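How Trillent stopped tuning by hand

The planning software at Trillent began as a script for one arm and one task. Its lead developer, who talked with us over two calls in September, says that was the first mistake.

"We wrote it for a single gripper path, and then people wanted hinged things," she said. "Doors, lids, screens. A hinge tells the arm where it can go, and our planner didn't know that."

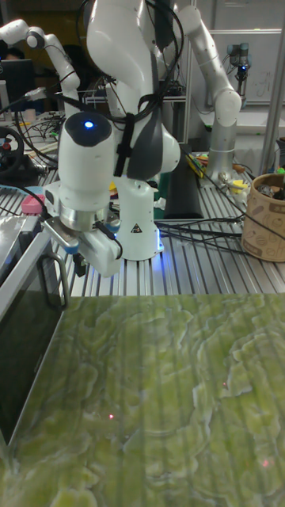 The current version, called Fandora, estimates the hinge axis before the arm moves. It then plans an arc and checks it against the joint limits. "If the wrist runs out of travel halfway, we want to know at the start," she said. "The old code would find out at the stop."

Planning used to take roughly 200 milliseconds. It now takes 30, mostly from caching collision checks.
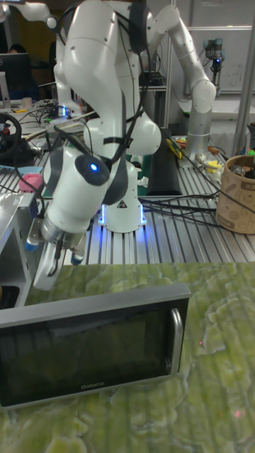
"Handles are harder than people expect. A curved one gives you a lot of grasps that look fine and slip under load. We score them by pull direction now — before that we scored by distance, and it picked bad ones."

Shiny surfaces are still a problem. Dark glass and polished metal leave holes in the depth data, and the hinge estimate drifts. The team fills the gaps with a plane fit and flags the result as low confidence.
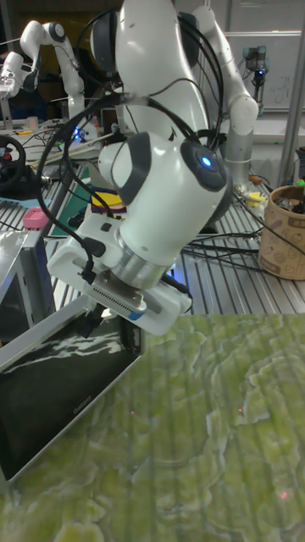

Trillent Manipulation Software Group

The group keeps a log of 1,320 test runs and replays all of them before each release. A replay tool named Flallden shows the planned path next to the recorded one.

"I'd give up the planner before I'd give up the replay tool," she said.

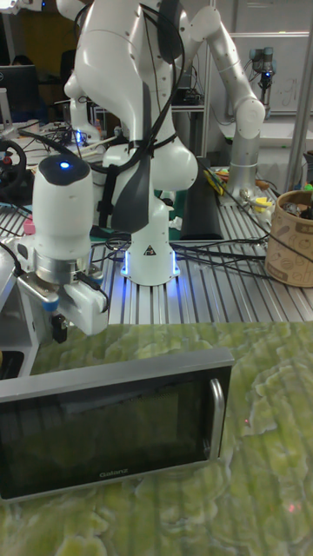
Mfinanga

Next on the list is force control near the closed position, where the last bit of travel is the least predictable. She would not give a date for it.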